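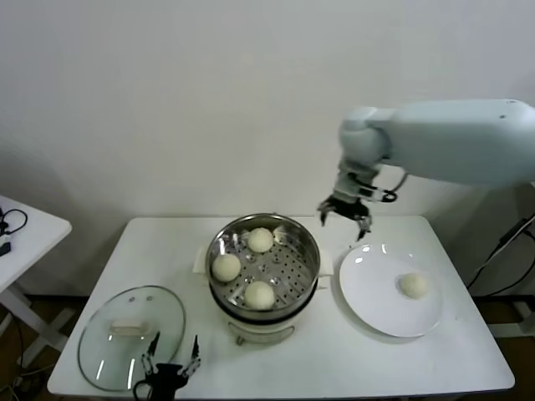 ## Re: [cell-maint] Right wrist cable on the steamer cell

From: Nhyira Sulemana
To: cell-maint
Date: March 16, 2024

Iddrisu wrote:

> The right gripper faulted again, third time since the November rebuild. Fault is "finger position timeout" and it clears on a power cycle. Cycle counter reads 869. I suspect the Dilard wrist cable, but I would like a second opinion before I pull it. Also, what is the correct loop length? The setup sheet gives one figure and the drawing gives another.
>
> Iddrisu Korletey

The cable is a fair suspect. Check the connector first. On the Antwi cell the same fault came from a latch that had not closed fully, and the cable itself tested good.

Order of work:

1. Park both arms and remove power from the right gripper.
2. Open the latch at the wrist, look at the pins, reseat, close the latch until it clicks.
3. Run the wrist joint by hand through its full travel. The cable should keep some slack at both ends and should not touch the fingers.
4. Power up and home the gripper, then run the zero routine with the jaws open.
5. Log the new zero offset in the Mondar sheet, in the right arm column.

On loop length, use the drawing: 300 mm from the wrist clip to the connector. The sheet is out of date and Shaimaa Shehata is correcting it. A longer loop hangs low enough to reach the work when the gripper goes into the basket. A shorter one pulls on the connector at the far end of the wrist travel. 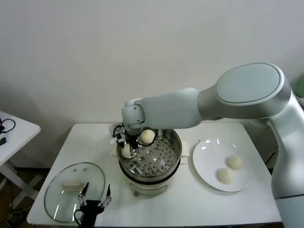 If the fault comes back after reseating, swap the cable. There are spares in the Famo bin, and the part is rated for 2,000 cycles at that bend radius, so failing at your count would be early. Keep the old one and tag it with the counter reading. Ama Eshun wants to put it on the continuity tester while flexing it.

Run the check program before you hand the cell back. Start with four buns on the steamer tray, the plate bare and to the right of the pot, and the glass lid flat on the table to the left. The left gripper holds its position by the lid with the fingers open. Keep right arm speed at the reduced setting for the first full transfer and watch the loop on the approach to the tray, where the clearance is smallest.

Do not move the pot to gain clearance. Its position is taught, and shifting it means teaching every pick again.

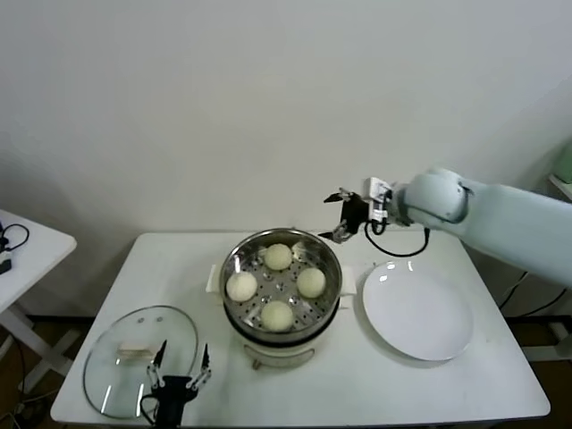
Does the left gripper need a new zero after the right cable is swapped?

Leave it as it is. Each gripper stores its own offset, and work on the right wrist does not touch the left one. Run the left zero only if its fingers fail to meet at the center when closed.

Štěpánka Vlček has the torque values for the wrist clip screws if you have to take the clip off.

Nhyira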